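3.2 Small objects on shared tables

The second group of surfaces in our study is the shared table of the living room. We visited 144 homes in the Quezada and Soldale districts during February, and in these homes we recorded 646 objects which were standing on a table without a fixed storage place. Each object was given one of 4 classes: care, play, control and paper.

The classes are often mixed on one surface. Figure 2 gives a typical case. A box with soft and round toys has the center of the table, on a turntable, while a tissue box and a TV remote control lie further out, on the plastic sheet which protects the quilted tablecloth. A sheet of paper sticks up from a plastic bag behind the box. All four classes are therefore present on one round table, next to the sofa.

We consider that the open box is important for the coding. Following the Clostex scheme, a container without a lid was counted as one object, and its content was listed separately. The older Vameo scheme counts every toy alone — this makes the play class look much larger than the others. For the same reason we did not count the turntable, the cloth or the plastic sheet, because they belong to the surface itself.

Figure 2. A shared table with objects of the care, play, control and paper classes.
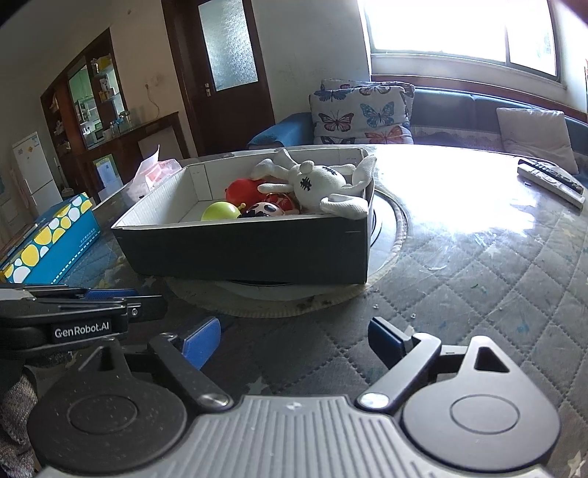 3.3 Objects on kitchen counters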